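4.3 Ce que mesurent réellement les démonstrations

On lit souvent que la téléopération fournit des démonstrations « naturelles ». Nos données invitent à la prudence. Sur les 108 essais enregistrés dans l'environnement Tedora, 34 ont dû être écartés avant tout apprentissage : l'opérateur avait perdu la poignée, repris la consigne du début ou refermé la porte par erreur. Le taux de succès publié par Adjei pour la même famille de tâches ne tient compte d'aucun rejet de ce type, ce qui rend la comparaison directe fragile.

Le guidage manuel, testé sur le banc Plekham, n'échappe pas à la critique. Les trajectoires y sont plus lisses, mais la main du démonstrateur compense des efforts que le contrôleur ne voit pas. Rejouées telles quelles, elles échouent dès que la porte oppose une résistance un peu différente. Nous doutons donc que 900 trajectoires supplémentaires suffisent à corriger le problème, comme le laisse entendre la documentation de Kanarport.

L'ouverture du réfrigérateur à deux portes reste le cas le plus discutable (figure 3). Les deux poignées verticales sont parallèles et le poignet du bras en masque la partie médiane, précisément là où l'opérateur doit juger de l'alignement.

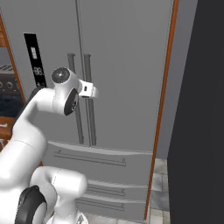
Figure 3. Environnement simulé : extrémité du bras à hauteur des poignées du réfrigérateur.

Plafonner chaque essai à 60 secondes, suivant le protocole Peñalver, favorise en outre les opérateurs pressés. Nous rapportons les résultats avec et sans ce plafond, sans prétendre que l'une des deux colonnes mesure la qualité de la démonstration.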